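Still Waiting on the Robot Maid
17/04/2022

My brother-in-law asked me in December whether he should hold off on hiring another packer at Vlachopoulos, the parts shop where he runs the night shift. He had seen a video of a robot arm loading a dishwasher. I told him to hire the packer.

A machine can weld the same seam 600 times a shift. Give it a sink of dishes or a box of mixed fittings and it slows to a crawl. A chore is mostly small decisions about things lying any which way. Which one is on top? Where can I get hold of it? If I pull this, what else moves? A child does this before breakfast and we don't count it as skill.

The people selling these systems talk about speed and price. I would rather hear how often a person has to walk over and help. At Andus, where I spent a morning, the answer was 80 times in 570 picks. That is good research. It is a poor employee.

Picking up toy bricks is a fair test, and I think it should come before anyone promises folded shirts. They are hard, light, and cheap to drop, and they still land on each other at bad angles.

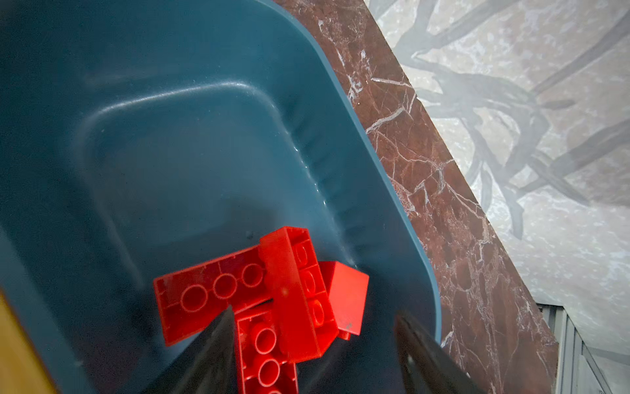

Periklis Tsolakis thinks I am grading too hard. A slow machine that works all night while the house sleeps, he wrote to me, doesn't have to beat anybody, it only has to be finished by morning. I take the point about the hours. But someone still has to get up when it jams, and in my brother-in-law's shop that would be the packer.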